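Chapter 4
Gathering Examples by Hand

Reading time: 4 min

A learner copies what it's shown. So — before any talk of models or training, the question of what to show it. Most of the trouble people blame on the model starts here, at the table, with whoever is holding the gripper.

Start with one small job. Stacking bowls, say. The Dondine set used in this chapter has 46 recordings of kitchen table work, all done with a hand-held gripper, all short. Open the fingers, reach, close, lift, place, let go. Then again, from a diffrent starting spot.
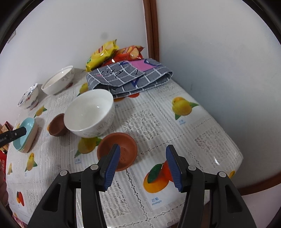 Vary things on purpose. Bowl size, colour, which side you come in from. A busy tablecloth is worth having too, and so is clutter at the back — snack bags, a folded cloth. A learner raised on bare desks does poorly in a real kitchen. The Skukberg recordings (see Chapter 2) had 30 takes on the same grey bench. Not much use anywhere else.

Keep the failures, but label them. A dropped bowl marked as a good take is worse then no take at all.

Pace matters. Slow, steady, no pausing mid-reach to think. If you have to think, stop and start the take over.

Next up: trimming, naming files, and what to write in the log.

Filed under: Robot Learning, Course Notes
© Britedstead Press — Contact us — Back to top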